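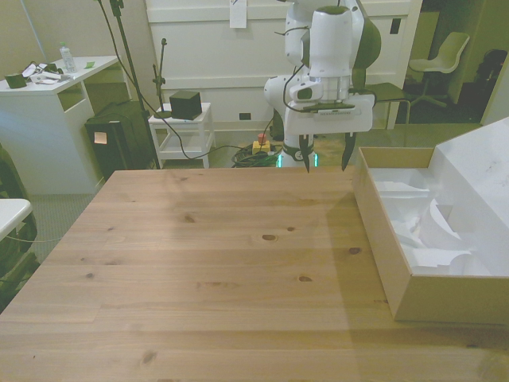

I gave up my car in July and have been riding the bus to work since then. The ride takes longer than driving did, but I'm used to it now and I don't plan to go back.

My stop is on the Biklow line, a short walk from the apartment. The bus comes every 30 minutes in the morning and less often after seven at night. If I miss the 7:10 I'm late, so I set out my clothes and pack my lunch the night before. I never did that when I drove.

The ride is 23 stops. I read for most of it. I finished two library books in the first month, both of them ones I had been renewing since spring. Reading makes some people sick on a bus. It doesn't bother me unless I sit sideways.

Money was the main reason I did this. The last repair estimate on the car was $2,212, and the car wasn't worth much more than that. I sold it as it was for $1,000 to a man who wanted it for parts. The insurance stopped the same week. I put the difference in savings and have only dipped into it once, for a decent raincoat.

Groceries took some working out. I used to do one big trip every other week. Now I get off two stops early, go to the store, and walk the rest of the way home with whatever fits in my backpack. I buy less soda and almost no canned food. Cat litter is the one thing I can't manage this way, so my neighbor Nahom Gashaw picks up a bag for me when he drives out to Grelano, and I feed his fish when he travels.

The bad part is the evening bus. It's often late, and the shelter at the transfer point has no bench. I wrote to the transit office about the bench and got a form letter back. I'll try again before it gets cold.

Next month they change the schedule, and the 7:10 becomes the 7:04.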